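Right, new year, day off, kettle on. Time for a thread on the record I've played more than anything else this winter: Junora, the second album by doom band Stistell. Long one, sorry in advance! 1/12

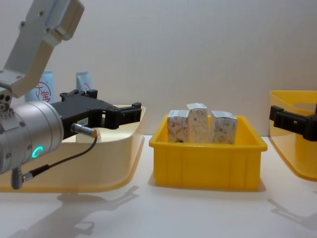 Quick background for anyone who missed them. Stistell are from Flusden, they play slow and very heavy, and the first album came out back in July on a run of 100 tapes. I got mine by pure luck (someone cancelled) and I've been a bore on the subject ever since. 2/12

Junora is a different animal. The debut was all fuzz and fog, you could barely pick out the bass. This time the drums are right up front, dry as a bone, and you can hear the strings rattle on the low notes. I grinned like an idiot for the whole first side. 3/12

The opener is called Salt Ledger and it takes its time. Nearly three minutes of one chord and some very patient cymbals, then the riff drops and it's HUGE. Think early nineties death-doom, only with a bit of swing in it. I've had it stuck in my head while doing the washing up. 4/12

Second track, Hollow Weir, is the one I'd play to a friend who says they don't like doom. It has an actual chorus! Clean vocals too, a bit shaky on the high notes, and I like them more for it. 5/12

Track three is the weak spot for me. Eleven minutes and it only has two ideas, both of them decent, neither of them worth eleven minutes. I've given it plenty of chances. Might be a grower, ask me again in spring. 6/12

But then side two — oh, side two. The title track starts with an organ, or something pretending to be an organ, and when the guitars come in underneath it the whole room changes shape. Played this on the big speakers on New Year's Eve and missed midnight completely. 7/12

The growls deserve a post of their own. Deep, slow, and you can make out the words, so you get lines about flooded fields and lost keys instead of the usual goats. The lyric sheet is worth reading with a magnifying glass (the print is tiny). 8/12

Last song is Carrier, just guitar and voice, four minutes, done. Some folk on the Rizk forum hate it and say it kills the mood. I think it's lovely. After all that weight you want somewhere to sit down. 9/12

Since people always ask: the vinyl is on Rizk Records, more than 2000 pressed this time, so no need to panic. Mine is the plain black one and it's a quiet pressing, no clicks apart from one near the start of side two. There's also a box with a patch and a poster, numbered up to 149, but that went in an afternoon. 10/12

If you want a way in, go Hollow Weir first, then the title track, then the whole thing from the top with the lights low. Don't start with track three, please. And turn it up more than you think you should, the mix opens out when it's loud. 11/12

Favourite heavy record in ages and I've barely stopped playing it to write this. Posted 2 January 2018, so let's see if anything beats it by December. Tell me what you've all been listening to, the slower the better! 12/12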